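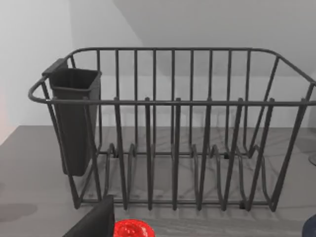

Can a robot learn to put things in a dish rack without ever touching a real one?

Most of the way, I'd say. Ours does nearly all its practising in simulation, and then we give it a short spell on a real rack so it can get used to the bits the simulator gets wrong, mainly how much wire bends when you lean on it.

I get asked that more than anything else, so I thought I'd put it first. Hello! I run Flomico, a small company that works on one thing, which is teaching robot arms to do fiddly kitchen jobs. I write these pages myself (you can probably tell), and I've tried to keep the maths out of them.

How it began

I started Flomico after a long stretch of writing control software for packing lines. Packing lines are lovely because everything turns up in the same place, the same way round, all day long. Kitchens aren't like that at all. I tried to get an arm to stand a plate in a wire rack one November, as a bit of fun really, and it took me until the spring to admit I needed a different approach. There are six of us now and we're still at it.

Why racks? Because they're mostly gaps. A camera looks at thin wire and sees the wall through it, and a depth sensor gets even more muddled. Then the slots are narrow, the plate hides the slot just as you need to see it, and a finger that's slightly too low catches on the front rail. If a method copes with that, I'm fairly happy to try it on cupboards and drawers.

What we do

Our method is called Kwak. I'm sorry to say there's no clever meaning behind the name, it was a folder on my laptop and it stuck. A person steers the simulated arm through a job 20 times, by hand, and those runs are all the human teaching it gets. Kwak then chops each run into short pieces (reach, line up, lower, let go) and plays the pieces back in kitchens that have been shuffled about — the rack turned a little, the light moved, the worktop a different grey. Runs that fail get thrown out. Runs that work go into the pile the arm learns from.

The part I'm proudest of is the lining up. We used to have the arm aim at a point in space, and it kept missing by a wire's width. Now it aims at the slot itself, meaning the two wires either side, and it checks again on the way down. That one change took us from 4 good placings on our test set of 20 to 17. I made everybody run it again before I'd believe it!

Those are simulated numbers, by the way. On the real bench we do worse, and cups are a lot worse than plates. Handles are still a nuisance. We write up the bad weeks as well as the good ones, and they're all on the results page if you like that sort of thing.

The other two names you'll see

Omar is our simulator. It isn't the prettiest one going, but it's quick, and we've spent a silly amount of time on how thin metal things touch each other. Josex is the bench, a real arm over a real worktop, with a tea towel permanently underneath it. New versions of Kwak go through Omar first and only reach Josex once they've stopped ramming the rack.

Working with us

We take on a few joint projects a year, mostly with university labs and people who make kitchen equipment. If you have an awkward object and a bit of patience, we'd like to hear from you. Tell us what the object is, what you want done with it, and whether you can send us one to keep, as they do tend to come back scratched.

We don't sell robots and we can't do home visits, though I do enjoy the emails asking. School groups are welcome, just write to us well ahead so we can book the bench.

Page last updated 2019-09-08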